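Lakard Bagging Challenge

The Lakard Bagging Challenge is a student robotics project and small annual contest run by the Kelldale robotics club. Teams record people packing and unpacking store goods with hand-held grippers, then train a robot arm to do the same job from the recordings.
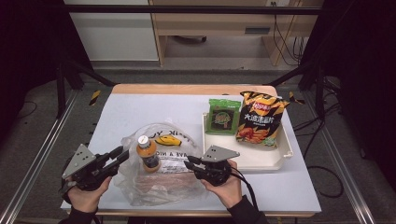 Background

The challenge grew out of a spring class project at Kelldale. The original plan was to program an arm by hand to bag groceries. That version handled boxes well enough but did poorly with anything soft, and the club dropped it in favor of learning from human demonstrations. The club describes the switch as a breakthrough. A less generous reading is that it moved the hard part of the work from the programmers to whoever holds the grippers.

Format

Each team gets 10 practice sessions and must turn in 300 usable demonstrations. Typical goods are chips, other packaged snacks and small bottles, handled along with thin plastic shopping bags and trays. The trained arm is then given 20 attempts at a task drawn from the same set. A run counts if the item ends up where the task card says it should and nothing has been dropped. Speed is recorded but carries no points.

Equipment

Demonstrators work at a table with a gripper in each hand. Teams may adjust the grip force and the padding on the fingers, but the general shape of the gripper has to stay the same so that recordings can be shared. Training is done with Wilo, a software package written by former club members. Its manual is incomplete, and new teams usually lose their first few sessions to setup problems.

Results

The best known entry is Lacson, which the club's own newsletter credited with "near human" bagging. The claim is hard to check. Lacson was trained on 200 demonstrations beyond the required number, under a rule that has since been removed, and was tested on the same brands it had practiced with. When the goods were swapped for unfamiliar ones in a later trial, the entry struggled – mostly with the bags, which fold differently every time.

Criticism

Former entrants have complained that the scoring rewards careful demonstrators more than good software. Others point out that a dropped bottle and a crushed bag of chips are not treated alike, as crushing carries no penalty. The club has said it will review the rule. No change had been announced as of May.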